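Slide 4 - the open day at Prindau

So, if you'll let me wander for a moment, I want to take you back to January and the open day we held at the Prindau hall. We'd hoped for 100 guests and we had 200 through the door by noon, which was lovely, and also why the coffee ran out!

(Pause. Let people look at the picture before going on.)
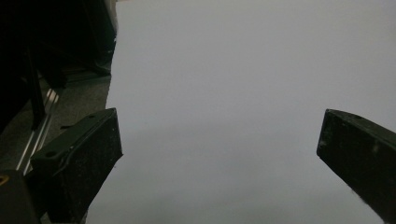 The hand-held gripper, jaws open over a plain white surface.

I like to start with the jaws wide apart, with nothing in them at all - people want to see the two fingers before they see them do anything. Do mention the dust on them, those little pale specks. Folks at the Zamix table asked me about it all morning, and I told them a tool that gets used gets dusty.

Then tell the story of the visitors from Chiba, who stayed at the demonstration bench right through lunch and each wanted a second turn. (Keep it short if we're running late.)

Ask for a show of hands - who here has held one of these? Wait for the answers, then move on to the Tokolon slide.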